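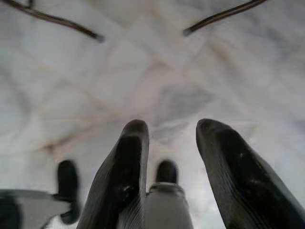
2026-01-18
Folding tables, front room at Claltley. Page follows on from Joaquim's note about the wobble.
Present: Styliani Katsaros, Hongmei Lu, me (Yanling Xue). Joaquim Pinheiro in for the last part.

Opened both tables and left them standing through the morning before measuring anything. Joaquim had written that the first one rocks when you lean on a front corner. It did rock where he had it. Slid it along by one tile and it stopped. Slid it back, rocked again. So at least part of this is the floor. Styliani laid the long straightedge across the tiles and there is a low spot near the grout line. You can get a business card under the straightedge but not a folded one.

Turned the table a quarter turn on the low spot. Still rocks, but now on a different foot. That settles it for me. Feet are fine, no bending that I could feel, and the curve of each foot sits on the floor the way it should. I have crossed out "bent foot" in the list on the inside cover.

Second table: no rock anywhere we put it. It is stiffer to open than the first. Hongmei thinks the pivot where the legs cross is tighter. She worked it open and shut a few times and it eased a little. No oil used yet. If we oil it, do it outside and wipe it well before it comes back in, because the last lot dripped on the tile and took ages to get up.

Load check on the first table. Put the 1000 g weight at the middle, then at each corner. Nothing worth writing down from a weight that small, but it was the one we had. Jianguo Meng has the heavier set and should be back with it in February. Do the real check then. Until that is done please don't sit on the tables or stack boxes on them.

Water test on the top. Poured 1383 g of water out in stages from the big jug, wiping between pours, mostly along the front edge strip to see whether it gets under. The strip held on the front and on the left side. On the right side there is a short stretch near the back corner where a fingernail will go in behind the red. No swelling there that I could feel. Dried it off with paper towel and marked the spot underneath with pencil. Glue is in the second drawer, the brown bottle. The clear stuff has gone stringy, throw it out.

Stains. Tea, soy sauce and the Brandine cleaner, each left on under an upturned lid. Tea wiped off with plain water. Soy sauce left a ring that needed a second wipe with dish soap. The cleaner left no mark but made a dull patch which you only see if you get your head down level with the top. It rubbed out with a dry cloth. I would stay with dish soap for every day. One problem with this pattern is that a light brown ring hides very well in the veining, so wipe the whole top and don't trust your eyes.

Cups and bowls. Hongmei wanted to know how things behave on the surface, as the old tops were slippery. We used the small steel bowl and the pink cup, both empty and then with water in. Lifted one side of the table slowly with a helper on the other side. The bowl went first every time. The cup held on longer when it had water in it. Didn't get a proper angle because the protractor is at Cisneros. Worth doing again with the protractor, and with a damp top, which is how they will mostly be used.

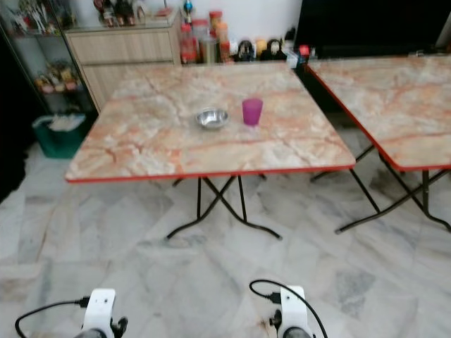 Bowl and cup on the first table, second table behind to the right.

Joaquim came by and asked whether we could push them together to make one long surface. Tried it. The tops come out level to within what I can feel with a thumb, as long as the first table is off the low spot. The feet don't foul each other. There is nothing to hold the pair together though, so they creep apart when someone leans on the join. A strap around the legs might do. Styliani is against the strap because people will trip on it, and she would sooner use a pair of clips under the tops. She is going to draw something up.

Spent a while on the floor afterward. The dark smudges by the table legs mostly come up with a damp cloth. The ones that don't are in the grout and I left them. Rubber pads on the feet might help with that and with the noise. Dindalance list a pad under item 143, but check the shape first, our feet are curved and most pads are made for a flat end.

To do
Reglue edge strip, right side near back corner (me)
Protractor back from Cisneros (Hongmei)
Clip drawing (Styliani)
Heavier weights, load check, both tables (Jianguo, February)
Chalk the low spot on the floor so the first table doesn't get put on it again
More paper towel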